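Workstation Layout in a Shared Laboratory Room
Project report, second-year Workplace Design course
Submitted 9th February

1. Purpose

The project looked at how desks and tables are set up in a shared laboratory room on the Ondieki corridor, and whether the same furniture could be arranged to leave more clear work surface. The room is used for screen work and for handling small objects on a table. Both uses compete for the same floor area, and the present layout grew piece by piece with no drawing behind it. The department asked for a proposal that needed no new desks.

The scope was limited to furniture, screen supports, surface protection and cable runs. Lighting and ventilation were left out. Storage was treated only where it affected the tabletops.

2. Method

Surfaces were measured with a steel tape to the nearest 5 mm. Each desk was drawn on squared paper and the items on it were marked as fixed, movable or stray. A fixed item is one that is clamped, screwed or wired in place. A stray item is one that had no agreed position when the users of the room were asked. The drawings were then redone in Praler, the layout program provided for the course, and compared with the paper versions. Two errors were found in the paper set, both in the depth of the rear desk.

The users filled in a short form with five questions on reach, screen position and where they put things down. Answers were collected over two weeks. 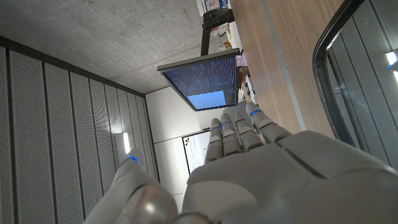 Screen support was the first item reviewed. A monitor on its own foot takes up desk depth directly in front of the user, and the area behind the foot is rarely used for anything. The foot used as a reference in our calculations covers 1,197 square centimeters once the clearance needed to turn the screen is included. The room already has a better arrangement in one position, where the monitor is carried on a black arm with an angular joint, and the light wood surface was therefore drawn with no stand on it. The arm also lets the screen be set back when paper drawings are laid out. We recommend keeping this support and using the same type wherever a screen shares a desk with other work.

3. Findings

3.1 Rear desk

The rear desk carries the highest number of movable items. A laptop, a separate keyboard, a mouse and hand tools all use one surface. Keyboard and laptop compete for the same zone, and the forms showed that users push one of them to the back when they need the other. Tools end up in the middle of the desk because no other place has been assigned to them.

A shallow tray at one end would solve most of this. We tested a Brelow tray with a raised edge for the tools. It fits the depth of the desk with 2 cm to spare and can be lifted off in one piece.

3.2 Handling table

The handling table stands on metal legs and has a wood-grain top. It has no drawer and no shelf. Items used on it are brought over and are supposed to be taken back afterward, but three of the forms said this is often skipped at the end of a session. The space under the table has become a storage area by default. A fan and loose cables on the carpet there reduce the legroom for anyone seated, and the cables are within reach of a chair caster.

3.3 Surface protection

The top is covered in part by a sheet of clear plastic. It protects the finish and wipes clean, but it is not fastened, and users reported that it creeps toward the front edge. Thicker desk film was considered. A sample from Bastunon lay flatter but gave more glare under the ceiling lights, and it was rejected for that reason.
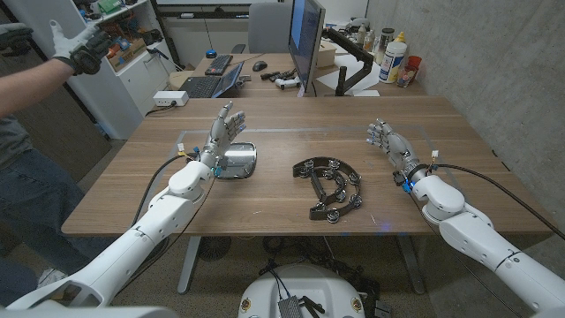 Should the clear sheet be fixed to the table?

Removable corner clips are enough. Adhesive would hold it better but would make cleaning underneath slow, and dust collects there. Clips on the two rear corners stop the creep and leave the front edge free.

4. Proposed layout

The handling table moves away from the rear desk so that a chair can be pulled out between them. Cables under the table go into a single sleeve along one leg. The fan moves to the wall side, where it does not take up legroom. The tool tray goes on the end of the rear desk farthest from the mouse - this was changed after the first draft, when the opposite end proved too cramped.

5. Limits

The forms reflect one user group and one term. Chair heights were not recorded. A repeat of the survey is planned for March, after the tray and the sleeve have been in use.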